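Home | Wallcoverings | Paste & Tools | Samples | Trade | Contact

Stistero Paste-the-Wall Paper

Jun 3, 2020
By Kedir Feyisa

Stistero is our mid-weight decorative wallpaper for living rooms, bedrooms and hallways. It has a non-woven backing, so the paste goes on the wall and the paper is hung dry, straight from the roll. No soaking time and no pasting table. It does not stretch or shrink as it dries, and most people can hang it without help.

The range was redrawn in January and now comes in 3 pattern groups: Herkbridge, Tsegaye and Dirus. Herkbridge has a straight match and is the easiest to hang. Tsegaye and Dirus are both half-drop, so allow an extra roll for most rooms. Check that the batch number is the same on every label before you cut anything. We cannot take back cut rolls.

Walls should be clean, dry and sound. Fill any cracks, sand them flat and size new plaster first. Old vinyl has to come off completely — the backing paper too. Use a ready-mixed paste marked for non-woven papers and work one drop at a time.
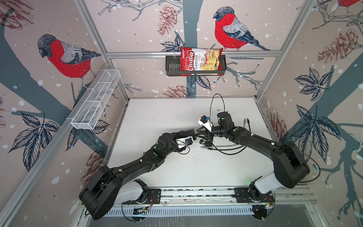
Smooth each drop from the middle outwards with a brush or a plastic spatula, and wipe paste off the face with a damp sponge before it dries. Trim with a new blade. Small spaces such as alcoves and box rooms take longer than their size suggests, as there are more corners to cut into. Never carry a full width round an internal corner. Cut it 2 cm past the corner and start again with a plumb line.

Trade orders over 2,000 rolls are made to a single batch. We hold 4,000 rolls in stock across the range. Samples are A4 and sent by second class post.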